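**Maltmont Open Government League**
**Minutes of the April general meeting**

The chair opened the meeting at 7 p.m., or a few minutes after, as the door at the side of the library was still locked and several members had gone round to the front. Everyone was welcomed warmly, with a special word for the four people attending for the first time. The chair said she hoped they would not be put off by the length of the agenda, which had grown a good deal since it was mailed out.

The minutes of the March meeting were read and approved with one correction. Under "County Matters" the word "recused" should have been "excused." The member who pointed this out said the difference might seem small but that the judge in question would surely think otherwise, and the secretary was glad to fix it.

**1. The public records case**

Most of the evening went to this item, and the secretary begs the patience of anyone who was there and remembers it in a different order.

Our counsel reported that the county has now filed its appeal of the circuit court ruling on the sheriff's contract records. Members will recall that the League asked last year for all messages between the county executive's office and Civitz, the firm that was hired to run the jail phone and visiting system. The county turned over 528 pages and held back 1,326, saying that the rest were either drafts or private business information. The circuit judge looked at the withheld pages herself and ordered that all but 168 of them be released.

The county has asked the appeals court to put that order on hold while the appeal goes forward. Counsel explained, very patiently and more than once, that a stay does not mean the county has won anything. It only means the pages would stay in the drawer until the higher court has had its look. She expects a decision on the stay fairly soon, but a decision on the appeal itself could take a good part of the year.

There was a long and friendly discussion. One member asked whether we might simply ask the county board to release the pages on its own and save everyone the expense. Counsel said the board certainly could, and that two supervisors had told her privately they would vote for it, but that it would take a majority and she did not count one at present. Another member wondered whether the company could step into the case by itself. Counsel said it could ask to, and that Civitz had already written a letter to the court saying its pricing terms were trade secrets. The judge was not much moved by that letter, but a new court may see it differently.

A newer member asked what we hope to find in the pages, and the chair thanked her for the question, saying it was a good one to go back to from time to time. We do not know what is in them. What we do know is that the contract was signed before the bidding period had closed, and that the board was told the other bidder, Bakilana, had dropped out. Bakilana has said in writing that it never did. The League takes no side as to which company ought to have the work. Our interest is in how the choice was made and whether the public was told the truth about it.

*Motion:* that the League oppose the stay and authorize counsel to file a response on our behalf. Moved, seconded, and carried with one abstention. The member who abstained asked that the minutes show she supports the case but works for the county, and the secretary is happy to show it.

**2. Paying for it**

The legal fund can cover the response brief and the filing fees. It cannot cover oral argument if the court calls for it — printing, travel to the capital, and an overnight stay for counsel would use up what is left and then some. Counsel is giving us her time at a very kind rate and the members thanked her with applause.

Several ideas were put forward: a spring supper, a letter to past donors, and a second try at the yard sale, which did poorly last fall on account of the rain. The supper had the most support. It was left that the hospitality group would look into the Grange hall and bring a price to the next meeting. A member offered to make her bean soup again and this was accepted with real pleasure.
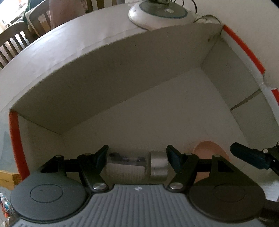

The letter to past donors will go out in any case. A draft was passed around and people liked it, though it was felt that the second paragraph explained the appeal in more detail than most readers would want over breakfast. The secretary, who wrote it, has promised to trim.

**3. Nolo ordinance**

The village of Nolo is considering a rule that would limit public comment at its meetings to residents who sign up a full day ahead. Two of our members live there and spoke about it with some feeling. The agenda itself is often posted only the evening before, they said, so a person would have to sign up to speak without knowing what there was to speak on.

It was agreed that the League will send a letter asking the village trustees to allow sign-up at the door. The tone is to be neighborly, as the trustees have listened to us before, most recently on the matter of recording closed sessions. Members who can attend the trustees' meeting are encouraged to do so and to sit near the front.

**4. Candidate forum**

The forum for the open circuit court seat will go ahead in the high school auditorium. Both candidates have accepted. Questions will be gathered on cards and read by the moderator, as we did for the school board race, and there will be no questions about pending cases, including our own. A member asked if this was wise given how many people will come for exactly that, and counsel said that the candidates could not properly answer anyway.

**5. Other business**

The library has asked that we stack the chairs against the back wall and leave the radiator clear. The coffee urn needs a new lid.

The next meeting will be at the usual hour, same room. The meeting adjourned at 9:10 p.m.

Respectfully submitted,
The Secretary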